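Pancake night is back!

Shrove Tuesday sneaks up on me every year, and I could not be happier about it. My mum called it "using up day", and we ate pancakes until the butter ran out, rolled with lemon and sugar if Dad was cooking, or drowned in syrup if he wasn't.

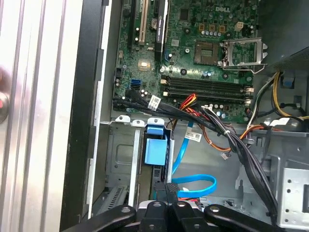

Last year the hall on Durner Street went through 598 pancakes, and Kiros Kassa flipped most of them with his sleeves on backwards (he swears it's good luck). Gwendolyn Kasprzak has promised her buckwheat batter again, and Sekar Yeoh is bringing coconut ones with palm sugar. I've been dreaming of those since August!

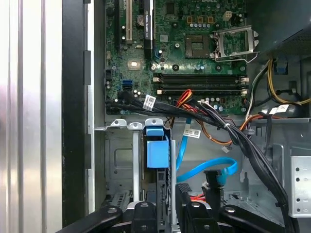
The pancake race

Kids run first, then the grown-ups, once around the oval with a frying pan and at least three tosses. Drop it and you pick it up and keep going. Trinity Rosenthal is our reigning champion and she's been practising in the driveway.

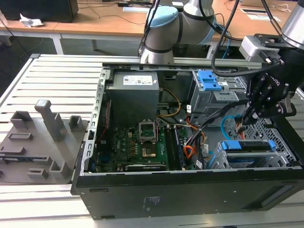
Bring a pan from home if you have a favourite, and a plate of something to share if you don't like pancakes. Doors open at half past five.

Latrice Mercado
22nd February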